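4.3 Ground mask and stair detection (Wandau nav stack)

Do this after camera calibration (4.2). Outdoors, daylight. E-stop in hand.

1. Stop the planner. Leave the camera node running.
2. Stand the robot on flat paving, facing a long clear run.
3. Open the Jinitz viewer, tick Ground Mask. Wait for the counter to reach 600 frames.
4. Look at slab joints first. Thin dark lines must stay inside the mask. If they come up as obstacles, raise joint_tolerance one step and reload.
5. Check the kerb. Grass beyond it should be outside the mask. Same for poles.

Note: the robot's own parts show at the bottom of the view. Load the self-mask file or the planner will try to steer round them.
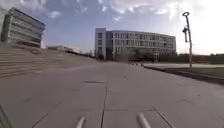
Ragab adds that raising joint_tolerance past 2 made his planner ignore low kerbs as well, so he stops there and lives with the odd false hit on a joint.

Agreed, 2 is the ceiling. Default is 1.

6. Turn the robot to face a flight of steps. Keep it on the flat.
7. Tick Stair Edges. Lines should follow the treads. Wide lens bends them, so leave Undistort on.
8. Set the no-go line at the foot of the lowest step. Drag the handles, do not type the values in, the text box drops the last digit (bug 1254, still open).

CAUTION: shallow steps can pass as a ramp. Do not restart the planner untill the no-go line shows red. 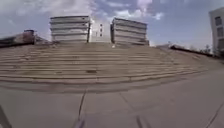 Fig. 4-6. Shallow steps seen from the paving, for steps 6 to 8.

9. Save as a site profile. Restart the planner.
10. Send a short goal along the flat, walking pace. Then one on the far side of the no-go line. It should be refused with code 443.

If the goal is accepted, hit E-stop, go back to 6. Profile may not have been writen, check the Plelance log for "profile saved".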